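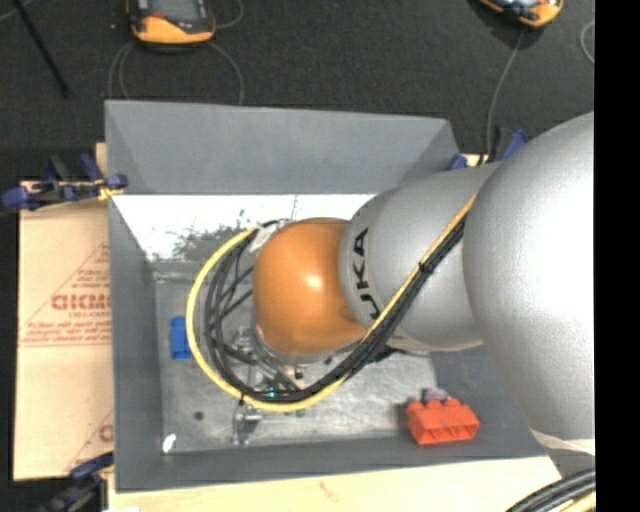

Rosaura Carhuamaca reckons a tray isn't a tray at all unless you can carry your tea on it, and she wrote in to this page to tell me so. What I'm describing, she says, is a box with its lid missing. Fair enough! I'm keeping the word anyway, as everybody I know who sorts small parts calls it a tray, and so do most of the shops.

Sorting tray

A sorting tray (also bit tray, parts tray or, in my family, the tip-out) is a shallow open container with a flat floor and raised sides, used for keeping small loose things together while you look for the one you want. Toy bricks, blocks, screws, brackets, beads – anything that would otherwise roll under the cooker.

Shape

The kind I like best has sloped sides. A small piece that lands on the slope tends to slide back down to the floor, and you can get your fingers in flat at the edges, which you can't do in a box with straight walls. Grey is a good plain colour for it. A red-orange brick or a blue block shows up on grey straight away, and even a scrap of purple peeking out from behind something bigger will catch your eye. White bits are fine on the floor of the tray but can get lost against a side if there's a bright light on it.

Floors come in metal, wood, plastic or card. Metal is noisy (you'll hear every brick go in) but it wipes clean and doesn't mind a bolt being dragged across it. The Venter tray, which I've had for 9 years, has a felt floor and I've never got all the fluff out of it.

Mixed contents

Purists keep one sort of thing to a tray. I don't, and I don't think many people do for long. Studded bricks end up in with plain blocks, and then a bracket with its bolt still in turns up from goodness knows where. The trouble with mixing metal and plastic is scratches, so I lift the brackets out first and do the bricks afterwards. Studded bricks rarely settle flat in a heap, by the way, and the small ones love to hide behind the big ones.

Names and makes

Bokbridge sold a wide one with 16 lift-out cups, and Jultine made a folding version that I'm told was good until the hinge went. Flisia still does a plain one in 2 sizes. I have the larger and it lives on the table more or less permanently. A letter I was once shown, dated 1628, grumbles about a "sorting board" for buttons, so the idea has been knocking about a good while, though whether that board had sides I couldn't tell you.

See also

Button tin; bead mat; the drawer in the kitchen with the string in it

Page last changed February 10, 2026. Rosaura's other note, on muffin tins, will go in during March.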